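The Censka Gauge

The gauge at Censka was read at six in the morning and six in the evening, and the reading was entered in ink.

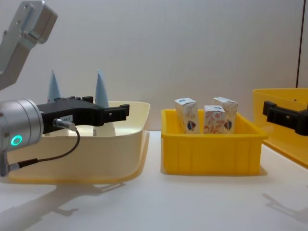

The post had come with a house, a bicycle and a printed manual. The manual ran to 391 pages, of which four dealt with the river. The remainder covered leave, the storage of lamp oil, and the correct form of letter to the office in Polla.

The reader had held the post for nineteen years. In that time the Lunda had stood as low as 575 millimetres, in a dry June, and had never gone above two metres. Normal level at the weir was 765. It was 765 so often that the previous reader had ordered a rubber stamp of the figure. The stamp was still in the drawer. Its use was forbidden on page 12.

On 02/02/2020 the evening reading was 765. The morning reading had been 765. The reader entered both, blotted the page and noticed that the staff was dry to a hand's width below the mark.

She went back down the steps with the lamp. The water stood at 640. She checked the staff for slippage against the brass bolt in the wall, as described on page 9, and found none. She then looked at the book. The entry was in her handwriting, and the ink had not quite set.

The manual allowed one correction per page, made with a single ruled line and initialled. She turned back to see how the last one had been done. There was none on the page before, or in that volume. She took down the older volumes, which went back to the building of the weir, and found no ruled line in any of them. The summer of the low water was there, each figure clean, in blue.

At Veres, eleven kilometres downstream, the level was calculated from hers. Polla set the sluices by Veres.

She fetched the ruler and drew the line. It took a second or so. She wrote 640 above it, put her initials in the margin, and began the letter to Polla in the correct form, leaving two fingers of space below the date for the office stamp.

Outside, the sluice gear started up. She put down the pen and went to read the gauge again.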